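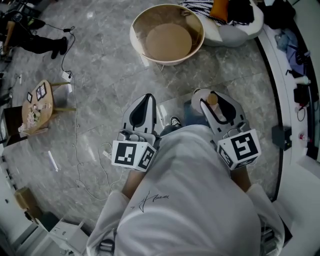
Gripper in each hand, basket still ahead of me

Workplace Talk > Cleaning and Housekeeping > Moved off the cart and onto the grippers, long post

finlay_g
Hi all, Finlay Gourlay for those who remember me from the old linen threads. Some of you asked what I do all day now that Vurketti has put a few of us housekeepers on the robot side, so there's my view of it, gray hoodie and all. I pick things up off the floor and put them where they go, same as I did before, only now I do it with a pair of hand grippers instead of my fingers, and the recordings go to the people training the Triltura. The white blocks with the black squares are how the system keeps track of where each hand is.

I have 40 pickups to get through in a shift, and I thought that would be a holiday after turning over apartments. Well! My shoulders had other ideas. You hold your arms out in front of you and look down nearly the whole time, and by my second week my neck was worse than it ever was from making beds. Fabric is the hard part. Anything striped and floppy that's been thrown over a seat, you get a corner and the rest slides off behind it, and you have to go slow enough that the recording is any use.

The good side is that I sit down for lunch, my knees are happy, and people ask me why I do a thing the way I do it. In all my years of cleaning I can't remember a supervisor asking me that. The bad side is I miss my old crew, and I do wonder what I'm helping along. Would love to hear from anybody else whose place has gone this way.

cartpusher_donnie
Good to see you posting again, Finlay. I'm glad about the knees and I mean that kindly, but I can't be cheerful about the rest. You're teaching it your job. When they brought the floor scrubbers into MacLeish we were told it would free us up for the detail work, and it did for a while, and then the evening crew went from 4 people to 2. The ones who stayed got the detail work and the emptying and the untangling of the scrubber. I was one of those who stayed, so I'm not complaining for myself, but I still think about the others every time I hear the thing beeping in the hallway.
Donnie Gillies

bela_r
Donnie, I was on that same evening crew and I remember it a little differently. One of those jobs was already empty before the scrubbers came and they'd been trying to fill it since May. I'm not saying the machine had nothing to do with it, only that it wasn't the whole story. My back was very grateful not to be pushing the old one up that ramp, too.

Finlay, can I ask about the cords? I see a black one running right across the tile and a thin white one too. Do you pick up around those or are they part of it? At our place a loose cord on the floor would get you a talking to.

finlay_g
Hi Béla! Around them. We're meant to leave the room lived in, so there are chargers and shoes and all sorts, and a counter with a heap of stuff on it that I'd dearly love to have a proper go at. But I agree with you about cords, and I've asked if that long one could go along the wall. Looking down all day does mean I see it, but I'd still feel better.

Donnie, I don't have a good answer for you. I did ask Vurketti straight out if the apartment crew would shrink, and what I got was "no plans at this time," and we've all heard that one before.

Hamish M
Long-time reader, don't post much. We tried something similar at Brekico and what helped was getting it in writing that time on the grippers counted toward the same pay grade as time on the floor. Before that, folks came off the recording work and found they'd slipped behind on their step raises. Please check yours, Finlay, and check it before your review comes up. Also ask for a swap halfway through the shift. We did 4 hours recording and then regular duties after, and the sore necks mostly cleared up.

I lean toward Donnie on the bigger question. I just think if it's going to be done, I'd sooner it was done by people who know how to fold a towel.

cartpusher_donnie
I can go along with the pay grade part. Get it in writing, Finlay, and get a copy to keep at home.

faizal_oei
Can I be the odd one out and say I'd love this job? I do bathrooms. No gripper has come for my bathrooms yet and I have been waiting with open arms, haha. Are they heavy? And do they pinch small things okay, like a cap or an earring?

finlay_g
Faizal, not heavy when you pick them up, very heavy by three o'clock. Caps are fine once you get the knack. Earrings, forget it, I'd still be there at supper.

Hamish, thank you, I had no idea about the step raises. I've written it down and I'm going to ask tomorrow morning before I start. The swap too.

bela_r
Let us know what they say about the cord as well!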